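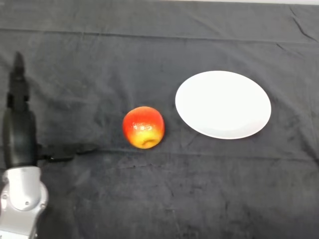 The Tuson Cup is an annual robot handling competition for secondary school and sixth-form teams, held in the town of Nirkstead. Teams program a single robot arm to pick up household objects and food items and put them down again in a stated place. It is organised by the Nirkstead Schools Engineering League and takes its name from the Tuson Building at Whitlock College, where every final has been held.

The competition differs from most school robotics events in that entrants do not build a machine. All teams use the same model of arm, with the same two-finger gripper, and are marked only on their programs and on the written record that goes with them.

History

The event grew out of a lunchtime club at Whitlock College run by Cyril Pickering, a teacher of design and technology. The club had one arm, bought second-hand, and its members took turns writing short programs for it. Pickering set them small weekly problems and wrote the results on a wall chart. When a neighbouring school, Tamton High, began a similar club, the two agreed to set the same problems and compare charts at the end of term.

The first joint meeting used wooden blocks. Blocks proved too easy, and after one season they were replaced by fruit and vegetables, which vary in size and do not have flat sides. Lionel Dawber, a physics teacher at Tamton, wrote the first set of rules, and much of his wording is still in use. The current edition of the rules was adopted on 22 March 2018. It introduced the written record and did away with the earlier practice of giving marks for speed alone.

Format

A team has between three and five members. Each team is given a practice period at the table, followed by its scored runs. Members may change their program between runs but may not touch the arm, the table or any object once a run has been called.

There are three rounds. The opening round is known as Fruit to Plate and is the one most often used for teaching. The second, Clearing, requires the team to remove several objects from a plate or tray and set them down apart from one another. The third, known as the Long Table, combines both tasks and allows one restart.

Fruit to Plate

In this round the arm must lift one piece of fruit and leave it resting on a plate. Apples are the usual choice. The arm begins to one side with its fingers closed, and the fruit and the plate must have clear space around them. The judge decides where each is placed, within limits set out in the rules, and the positions are altered after every run so that a fixed set of movements will not work twice.

The working surface is covered with plain dark cloth. The cloth cuts down reflections, which gave the early teams a good deal of trouble, and it stops round objects rolling quite so readily. It also creases. Judges are told to smooth it before a session but not between runs, and a program that treats a fold or a shadow as part of an object is not given a second attempt on that account. Older members of the Whitlock club call this 'losing to the tablecloth'.

White plates are standard. Dawber's original rules allowed any colour, and one season a dark blue plate was used on the dark cloth. No team completed the round, and the rule was changed that summer.

A run is complete when the fruit is at rest within the rim of the plate and the fingers have let go. Fruit that rolls off after release scores as a miss, as does fruit that pushes the plate from its place by more than the width of the rim. Fruit that is bruised or marked is put aside and shown to the team, and a deduction is made at the judge's discretion.

Scoring

Each scored run carries up to 9 marks. These are divided between the lift, the carry and the placing, with the placing worth the most. A team's score for the day is added to its mark for the written record, which is read by two judges from schools other than the team's own.

The highest season total under the current rules is 789, set by a Tamton team. Scores from before the change of rules are kept on a separate list and are not treated as comparable.

The written record

Teams must keep a log of every practice run, including those that fail. Entries are short - usually the position of the objects, the version of the program and what happened. There is no upper limit. One Whitlock team handed in a log of 2929 entries, after which the League asked for a summary page at the front.

The log is popular with teachers, several of whom use it as coursework evidence. It is less popular with entrants. Pickering has defended it in the League newsletter, writing that a team which cannot say why its last run went wrong has little to work on before the next.

Summer school

A week-long summer school is held at Whitlock College each August for pupils who have not used an arm before. It covers moving the arm by hand control, finding an object from a camera picture, and choosing a height and angle for the gripper. The final day is given over to a practice version of Fruit to Plate, with simplified marking and no log.

See also

Nirkstead Schools Engineering League
Whitlock College
Tamton High School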